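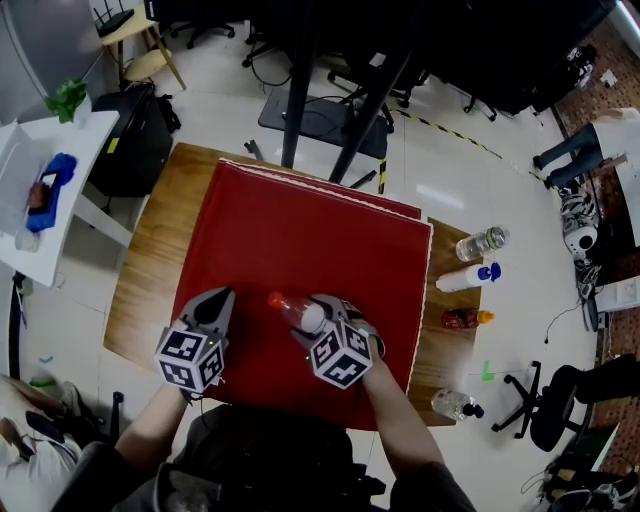

Stutura Bottles
Data card and read-me, second release, 16 April 2023

What is in here

Notes and pictures of one small tabletop job: plastic and other bottles moved between a wooden table and a red cloth-covered board. There are 22 sessions, all from the same room at Buvatthorpe. The first release called this "household tidying". We have dropped the phrase. Very few households keep their bottles on a red board, and the old name led at least one reader to expect cupboards.

The activity

A session starts with the bottles at the side of the board and ends when the person decides it has ended. There is no target layout. Earlier notes spoke of a "correct arrangement", but we could not find it written down anywhere, and the finished layouts differ enough that we doubt it existed. Bottles may be stood up or laid down. Both count.

The bottles

Treat this list as a guide to what you will meet. The set changed between sessions and the log of changes is patchy.

- Clear bottle, orange-red cap, white label section near the middle
- Clear bottle, silver-grey cap
- White bottle, blue cap
- Small red-brown bottle, orange cap
- Clear water bottle, black cap

We name bottles by body and cap colour only. The Leblanc spreadsheet that came with the first release gave each one a likely former use (shampoo, syrup and so on). Those entries were guesses and have been deleted. Fill level was also recorded there, by eye, and we would not trust it for clear bottles, let alone the white one.

Caps are the weak point of the naming. The orange-red cap and the orange cap were swapped over in the labels for 8 sessions. We have corrected the ones we could check against the bottle body. If a label says "orange" and the bottle is clear, believe the bottle.

The board and the table

The board is square and appears to have a second sheet under the red one. The red cloth has a white frayed edge on two sides. Loose threads have been marked as "object" in places, which is wrong, and we have probably not caught every case.

People have asked whether the red was chosen to make the bottles stand out. If so, it was an odd choice for a set with a red-brown bottle in it. We have no record of a reason.

The rest of the room

It is a working room with tiled flooring, office chairs, cables, a potted plant and a side table that collects things. Nothing was cleared away for the sessions. Items off the main table are not labelled, and a cloth on the side table should not be read as part of the task.

Labels

Each session has a start, an end and a line of text per bottle move. Two people wrote the text. They disagree on "place" and "put down", and we have left both in. Agreement between them was reported in October as "high", with no figure attached, so we make no claim.

What it might be good for

Looking at how bottles get picked, laid flat, stood up and shifted along. Comparing names for similar-looking things.

What it is not good for

Anything to do with recycling, kitchens or medicine storage. Counting bottles in general. Any claim about how people tidy, given one table and one room.

Changes since the first release

- 11 sessions removed because the start was missing
- Guessed uses and fill levels deleted
- Cap colours corrected where possible
- Folder names changed from Clevimum to Stutura; a few old paths may still be wrong

Known problems

"Left" and "right" are from the point of view of the person at the table, except in the oldest files, where it is unclear whose they are. Session notes that say "all bottles used" have not been verified. Please report cap errors with the session name and the line number.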